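The basket comes out first

In the kitchen of Tamara Hrytsenko there is a rule about fruit, and the rule is older than her children. Before the fruit goes into the basket, everything is laid on the table and looked at. She learned this from her grandmother in Kravets, where apples came by the sack and one bad apple could spoil the rest before the end of the month.

"People wash the fruit and forget the basket," she told me. "I begin with the basket. I turn it over, I knock out the crumbs, and only then I think what goes in it."

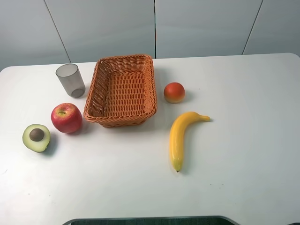

HOME & TABLE

A woven basket suits this work very well. Air passes through the braid, and the weave holds a round apple in its place better than a smooth bowl does. Wicker has one weakness, and it is juice. Maksym Stasiv, who repairs baskets in Usel, told me that of 122 baskets brought to him last year, 58 had stains on the floor of the weave. He uses a dry brush for the corners, then a cloth with a little warm water, and he leaves the basket upside down until morning.

Hrytsenko puts the hard fruit in first. Apples can carry weight, so they go to the bottom. What is soft must stay on top, where the eye falls on it every day and somebody will eat it in time.

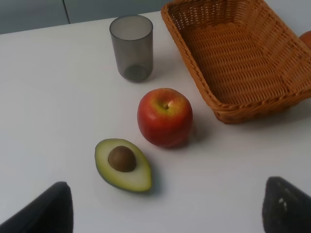
Page last changed: July, 4:20 p.m.

A cut avocado is a separate question. Hrytsenko does not put it in the basket at all. She gives it lemon, covers it, and keeps it in the refrigerator for no more than 2 days. Her neighbor Leanne Bunting prefers to eat the second half at once, with salt and a spoon, and I must say I am on her side.

The plastic cup also has its place near the basket. In this house it is for the small things: cherries, a few grapes that fell from the stem, sometimes the pits which the youngest son wants to plant. On the windowsill there are already six pots with his experiments, and two of them have leaves.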